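Search the notebook Search Go
Filter by person Filter by tag

Framing bench notes - 5 Feb 2023

Sunday, quiet, got more done than expected. Mostly frame backs again. Writing this up before I forget which box is which.

Picked up from the January list: thin light wood frames for the Gulamach hallway order, brown backing board, prints going in portrait. Bongani wants them all opened and refitted before anything gets glass cleaner near it. Fine by me. The old backs came in a mess, tabs bent every way, one corner of board chewed up where somebody went at it with a screwdriver.

Order of work as of today, so Thibault can carry on without ringing me:

Face down on a clear surface, always. Wipe the surface first, grit is what does the glazing in. Tabs up with the flat tool, not a thumbnail. Lift the board from the long side. If it sticks, leave it and go round the other tabs again, one is usually still half down. Print out, interleave, into the gray folder. Dust the rebate with the dry brush. Board back in the same way up it came out - pencil an arrow on it if there's nothing to tell top from bottom.

Tabs: the thin bendy ones snap on the third or fourth go. Had two snap today. New ones are in the Fakis tin, second shelf. That tin is 200 when full and it isn't full, so somebody order. Not the long ones, they poke past the board and scratch the wall.
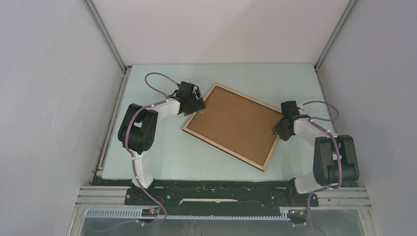 Light wood frame on its face, brown backing, fasteners on the upper edge.

Corners. Checked the miters by eye and then with the little square. Most are tight. One has a hairline gap on the outside, doesnt open when pressed so I left it, will take a bit of wax in the right color. If it moves when the board's out then it needs gluing and that's a day lost in the band clamp. Darius has the good clamp, the one here slips.

Backing board. Same argument as last time. Hafþór says replace all of it with the acid-free stuff while we're in there, Bongani says customer paid for refit only. I say replace where the board touches the print and leave the rest. Board from Kashyap is a touch thicker, I measured it against the old and the tabs only just go down over it. Doable but you have to press the board with the flat of your hand first, and on the thin border there's not much wood for the tabs to sit in. Would not force it.

Sealing tape: skip until the prints are signed off. Last batch got taped early and then every one had to be cut open again, which was my fault, noted.

Hanging hardware. Still nothing decided. D-rings need more wood than these borders give, shortest screw we stock would come out the front. Sawtooth on the top rail maybe. Oddur was going to ask what the wall is made of. Oddur, did you ask?

Labels go bottom left of the board, soft pencil only, and write before the board goes in. Pen came through on job 308 and you could read it from the front, backwards.

Left to do
- wax for the gappy corner (the pale stick, not honey)
- tabs order
- ask Sillo if they want the old backs returned, they're taking up the whole lower rack
- new blade, the current one drags on the cardbord and leaves fuzz
- brush needs a wash
- find 4 more sheets of interleaving, I borrowed from the print drawer

Glass cleaning is tomorrow if the cloths are dry. Spray on the cloth, never on the glass, it runs under the lip and into the mat.

2 comments 4 shares

Recent entries
Band clamp slipping, what we tried
Wax stick colors against real wood
Kashyap board, thickness check
Rehanging the Gulamach stairwell
Who has the small square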